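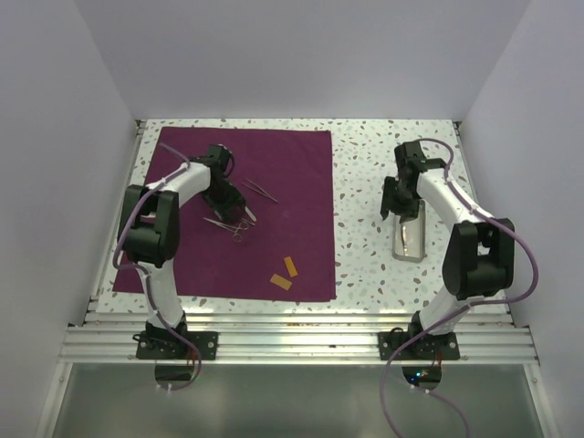 3.2 Surface, cloth and tray

Instruments in the Mistham sets were always laid out on cloth, never straight on the worktop. Two reasons. First, noise: metal on a hard top is loud, and the staff at Delamville had complained of it in the earlier study. Second, seeing the things. A speckled top is a poor background for small shiny tools, the chips break up the outline and a thin handle gets lost quickly. Plain dark cloth is better. We tried green, pale blue and a dark maroon-purple and kept the last (Figure 3). Green was fine but showed lint. Pale blue washed out under the lamps.

The cloth goes down first, before anything else is brought over. It need not be perfectly flat. Slight creases, as in Figure 3, were left alone; deep folds were smoothed by hand, as rings and hinges tend to catch in them. Ironing was tried for the first 12 layouts and then dropped, no difference we could measure and it took ages. Some of the speckled top is left showing round the cloth, so that an item which has strayed off the edge is noticed straight away.

The tray is metal, rectangular and shallow. Deeper ones were ruled out early on. With a deep wall people reach over and drop the instrument in, with a shallow one they tend to lower it. Not a big effect, but the Tarkudgate group report the same thing and we see no reason to doubt it. No liner in the tray. A liner slides about, and once it has rucked up in a corner the long items no longer lie flat.

3.3 Order of laying out

Items are set down near the middle of the cloth and seperated from there, handles towards the person who will be picking up. Anything with a joint is closed first. Anything with a point faces away. Beyond that no fixed order was imposed, we wanted to keep the habits of each worker, and habits differ a good deal: some go by length, some by use, one or two by whatever comes to hand.

Each worker did 12 layouts. We ran 40 in the pilot, mostly to settle the cloth question, and those are not used in the results below. In total 700 pick-ups were scored. A pick-up was scored clean if the item left the cloth without dragging it and without touching its neighbour. Dragging was the more common fault by far. It is worst with flat items, where the fingers have to press down and pinch, and the cloth comes up with them. Moving such items nearer the edge did not help much, weighting the corners did, but then there are weights in the way.

Scoring followed the Shukla sheet with one change: an item put down in the tray and then straightened counts as one move, not two. The orignal sheet counts two, which punishes tidy workers. Items laid across each other in the tray were marked as crossed, whatever the angle. Clearing the cloth between layouts was not timed.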